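Sestetti Hand and Foot Pump, after one season

Posted by Buppha Sombatkul, 2007-05-27

I look after the equipment for a youth sports club, so I inflate a lot of balls. Our old Baditley pump split along the barrel in March and I bought the Sestetti to replace it. It has been used nearly every practice night.

The pump comes with two needles, a length of hose and a clip-on gauge. The foot bracket folds out from the base and locks with a pin. Assembly took a few minutes. The instructions are one sheet and the diagram for the hose is upside down, but there is only one way it fits.

It moves air on the push and the pull. A flat full-size ball takes me 11 strokes, and the old pump needed at least twice that. The handle is wide enough to use with gloves on. The hose lets you set the ball on the ground next to you, and I have not bent a needle yet.
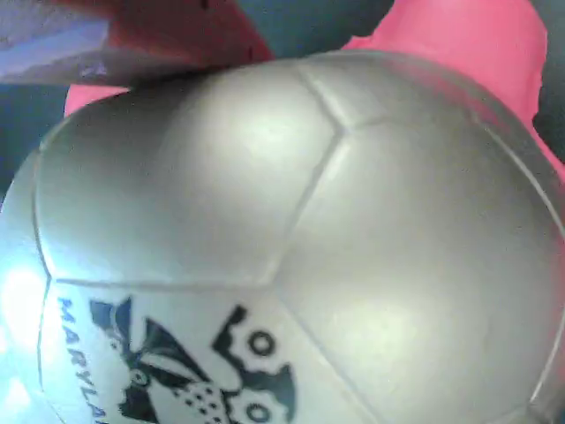 The gauge is the weak part. It sticks at the low end, and I have to tap it before the dial moves. Against my Schwerdtfeger pressure tester it reads a little high, more so on a full ball. I now fill by the Sestetti and check with the tester. If you own only one gauge, don't let it be this one.

The foot bracket is fine on pavement and wobbles on grass. I put a board under it. The paint has chipped at the hinge, with some rust starting there.

Put a drop of oil on the needle before it goes into the valve. The sheet leaves that out. Spare needles are a standard thread, so the cheap ones fit.

I also tried a Nandudix electric model that a parent lent me. It was quicker but loud, and the battery was dead by the second evening. I gave it back.

I would buy the Sestetti again for the pump itself. Four stars, one off for the gauge.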